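List archive | Previous in thread | Next in thread | By author | Search

Subject: Re: Apprentice intake and the move of the cutting room
From: Marisol Restrepo
To: Nurach members' list

Dear members,

Thank you to those who wrote in response to the September notice. I am answering on behalf of the Nurach office and have kept the earlier message below for reference.

The knitwear line formerly run at Hukach will transfer to the Cuervo building before the winter orders open. All 18 machinists have been offered places at the new site on their present terms. Overtime will continue to be paid at the existing rate. The cutting room will move last, so that sample work for the spring range can be finished where it was started.

The apprentice intake has been set at 13. Applicants do not need previous sewing experience, but they must be able to attend the full training period, which now includes pattern grading as well as machine work. Member firms wishing to host an apprentice should reply to the office with the name of a supervisor. 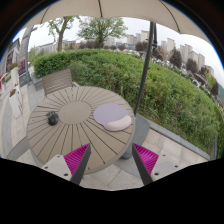
Nayeli Huamán wrote:

> Our firm supports the larger intake and would be glad to host.
> I would, however, ask the office to clarify two matters before
> members commit themselves.
>
> First, the notice states that apprentices will spend up to 20
> weeks at the training site. It does not state who pays their
> wages during that time. For a small workshop this is a
> considerable sum, and we would need to plan for it.
>
> Second, several of us buy lining and interlining through the
> shared account at Hukach. If the stockroom closes with the
> line, will the account move to Cuervo, or will each firm be
> expected to order from the mill directly? The mill's minimum
> is 100 meters per color, and few of us can use that much.

On the first matter, wages during training will be paid by the Nurach training fund. The host firm becomes responsible when the apprentice begins work on its premises. The wording of the agreement has been corrected and will be sent to every firm that has expressed interest.

On the second, the shared account will remain open and will be managed from Cuervo. Orders below the mill's minimum may still be combined. Members should continue to use the current order form, including the Vekosham reference for lining fabrics, until a new form is issued. Deliveries already booked to Hukach will be honored at that address.

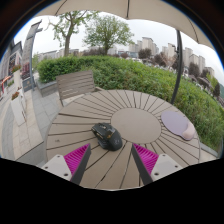

Mouse and pad with wrist rest, on the patio table.

Firms with machinery in storage at Hukach are asked to confirm whether they wish it moved or collected. Industrial machines must be labeled with the name of the firm and the serial number. The office cannot accept unlabeled equipment at Cuervo.

Further questions may be sent to this list or to me directly.

Yours sincerely,

Marisol Restrepo
Nurach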